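Home | People | Places | Archive

A shop that dyes to order

Jurgita Toom opened Dindach, her dyeing and mending shop in Noltitz, with two second-hand vats and a loan from her aunt. She now takes in some 600 pieces a year, most of them cotton.

“People bring me what they would have thrown out,” she says. “A shirt with a tea stain is still a good shirt.”

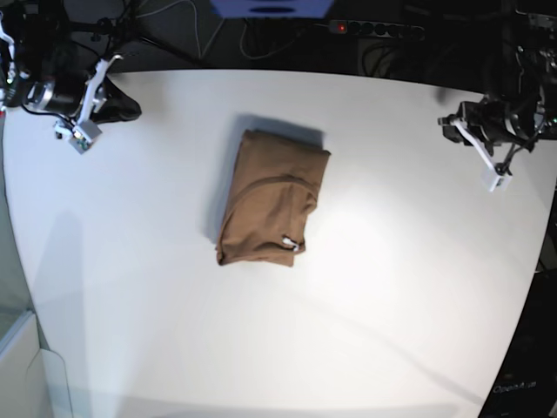
She trained under Heino Rimkutė at the Sepp mill, where she spent her first August weighing powder. “He made me write everything down. I still have the notebooks.”

Browns are her best sellers. Blues take longer and she charges more for them.

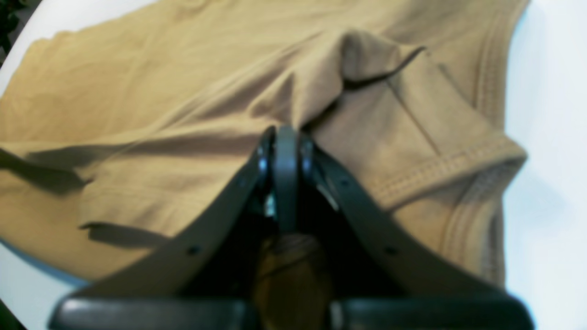

Rent and water

The shop's rent is 900 a month. Water is the other large cost, and Toom has asked the landlord at Farkstead for a separate meter.

“I've asked twice. He says he'll look into it.”
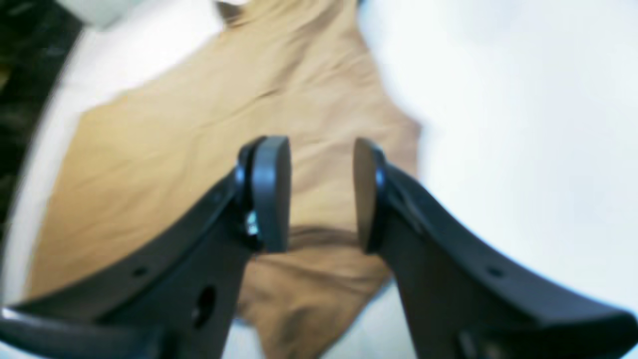
Toom does not plan to take on wool. It needs slower heating, and her vats are too small for coats. She would sooner keep to plain cotton and the tan shades, like the cloth in the photo, that her regulars ask for. A third vat may come next year if the meter does.

14 shares | 3 comments

Contact us | © Noltitz People & Places | Back to top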